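The Second Arm

The budget sheet had one line left on it, and the line said Arm, second, with nothing in the column beside it.

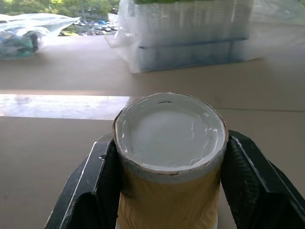

Vesna Bošković wanted to know what happened to the money if they didn't spend it. She asked it from the doorway with her coat still on.

"It goes back," Yetunde said.

"All of it?"

"All of it. End of the month."

It was February 2022 and the quote from Trornari was good for 15 more days. Yetunde Oyewole had it open next to the one from Flurnon. Trornari was cheaper by a wide margin until you got to the grippers, which were sold separately, and the finger pads, which were sold separately from the grippers. A box of pads was $239. She had written that number on her hand at lunch so she would remember to ask how long a box lasted. The salesman didn't know. He said he would find out, and then he told her about the warranty.

Vesna came in and sat down. "What does Flurnon want?"

"More up front. But the pads are in it, and the cable, and a day of somebody coming out to set it up."

"A whole day?"

"It says a day. MacLeod got four hours."

MacLeod was the plant across the river. They had bought two arms in September and one of them was still on its pallet, waiting for a stand. Yetunde had driven over to see it. The manager had walked her around it twice, the way you would show someone a boat.

She did not want a boat. She had typed a new line under the first one, Stand, and then another, Electrician, and the total had gone red.

"We could do one more year with the one we've got," Vesna said.

"We could."

"It picks up a cup fine."

"It picks up a cup fine," Yetunde said. "Grarnov wants 100 cups an hour. We told them we could do it. We do 50."

Vesna looked at the red number for a while. Then she pulled the other chair over and took the mouse. She deleted the new office chairs, both of them, and the software training, and the line for the holiday lunch. The total stayed red. She cut the spare gripper and it went black, with not much left over.

"I'd put the spare back," Yetunde said. "If one goes down we're shut."

"Then it's red."

"Then I'll ask Grarnov to pay for the stand. They want the cups."

"They'll say no."

"They might."

Vesna took off her coat finally and hung it on the back of the old chair - the one that leaned to the left - and put the spare gripper back in. Yetunde picked up the phone.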